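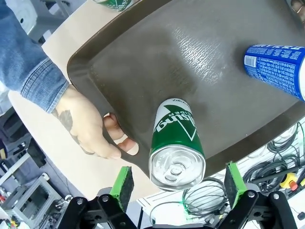 Well, we finally had the drop I'd been worrying about since March, and I wanted to get it down for the list while I still remember it properly. We've been teaching the arm at Wokholm to pick cans off a serving tray, and most of the trouble comes when a can is lying on its side and not standing up nicely. The cider can on the brown tray is a good case: it's down near the edge, with the silver top and pull tab pointing at the fingers, so the gripper comes at it end on. And the tray is tilted and a person has a hand through the handle cutout, so the thing it's reaching for is attached to somebody who can move! That's the setup we were running when it went wrong, and the hand is why I'm writing such a long message about one dropped can.

So, what happened. The arm came down, the fingers closed, it lifted, and the can slid out and landed on the floor by the equipment frame. Dented, a bit of fizz, no harm done. But then the arm didn't stop. The software was sure it still had a can (more on that in a minute) and it carried on to the drop-off spot, opened up over nothing, and came straight back to the tray for the next one. By then Rungnapa had leaned in to see where the first can had gone. She pulled her arm back in plenty of time and hit the stop button herself, and she was a lot calmer about it than I was. I had to go outside for a while.

Rungnapa Wongsuwan wrote to the list on 12/06/2020:

> Thanks for posting the short version. Two questions before
> I put this in the Chantharasri notes. First, what does your
> "holding" signal really look at? If it's only finger
> position, then I think you have the same bug we had with
> the Bavidell grippers, where squashed foam reads the same
> as a thin object. Second, why was it allowed to go back to
> the tray at all with a person holding on? I know I was the
> person. I'd still like to know.
>
> Also, please don't just turn the grip force up. We tried
> that and crushed 8 cans in one afternoon.

OK, taking those in order.

You're right about the signal, and I feel a little silly. It's finger position plus motor current, but the current check only runs for the moment when the fingers close. After that it's position alone. I went back through the logs and the fingers closed further by 4 mm during the lift, which must be the can leaving, and the "holding" flag never changed. I had set the tolerance wide on purpose when we put the green foam pads on, so that the foam squishing wouldn't cause false alarms. So I fixed one thing and quietly broke another. I've tightened it up and the current check now runs all the way to the drop-off. I ran 11 lifts with it this morning, pulling the can out by hand with a stick on some of them, and it stopped every time I did that. I know that isn't many.

The second question is the one that bothers me. The hand check was there, but it ran once, at the start of a cycle, and I'd counted the whole tray as one cycle to save time. So after it got the all clear for the first can it never looked again. That's a bad design and it's mine. It now checks before every single approach, and if there's a hand anywhere over the tray it waits. That means tray holding and picking can't happen together any more, so for the tilted runs I'm going to build a stand with a clamp. If anybody at Hilside still has the angle bracket from last year's bottle rig, I'd love to borrow it.

I haven't touched the grip force, promise! I did slow the lift down, and I want to try coming in across the can's body when it's lying that way, so the pads get more to hold than the rim end. The trouble is that the wrist has to turn a long way to do it, and the cable gets tight. I've got 3 cable routes sketched out and don't like any of them much.

Until the clamp is built there's no picking while anybody is holding the tray, and that goes for me too. I taped a note to the stop button box. If you've got a setup where the hand check runs once per batch, please go and look at it today, and write back if you find the same thing. I'll post the log from the bad run tonight once I've trimmed it down to a size the list will accept.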